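Drolla Hand Gripper – notes from a happy (mostly) owner
Posted by Augustina Dogbe, 2022-10-20

I've been getting a lot of messages asking whether the Drolla is worth the money, so I'm putting everything on one page and you can point your workmates at it. I bought mine through Tusten at full price, and the kit I'm talking about is the standard one with the soft fingers.

If you collect demonstrations for a living you'll know the idea already. You hold the thing, you do the job by hand, the wide camera records it and your arm learns from the lot. What I wanted was something I could carry to a table in another room without dragging a whole arm along with it, and for that it's been lovely!

The grey housing is plastic and I was a bit snobby about that when I opened the box. I've changed my mind. It's light, the handle suits my (small) hands, and I can do a long afternoon without my wrist complaining. My favourite bit is the fin-style fingers – they wrap themselves around whatever you close them on, so you don't have to be fussy about your angle. Mugs, fruit, rolled-up socks, all good.

Flat things are harder. A thin book lying on a table gives the fingers nothing to get behind, and you have to come in low with the tip and find an edge. I've done 1342 recordings so far and almost 100 of those went in the bin, nearly all of them flat objects. Stand the same book up against a wall and it's a completely different job.
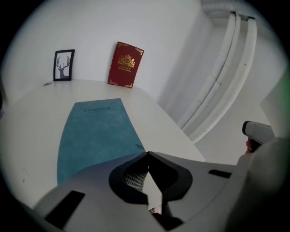

The tip shape does help once you learn to trust it. Go slower than feels natural and keep the handle steady on the way in. I started out stabbing at everything like I was spearing olives, and the recordings were awful.

Now the grumbles. The manual is 71 pages and the part on calibration is near the back, after the warranty. The Weldu software that comes with it loses my folder names every time it updates. And the spare fingers come in packs of 2, so order them with the kit or you'll pay postage twice like I did.

I also had the Sostden on loan for a while. It has the nicer trigger, but it's heavier and I kept putting it down for a rest. I gave it back and didn't miss it.

Tusten tell me the next batch of Drollas lands in November. Mine's staying on my desk, and I've got a drawer full of cutlery to get through next.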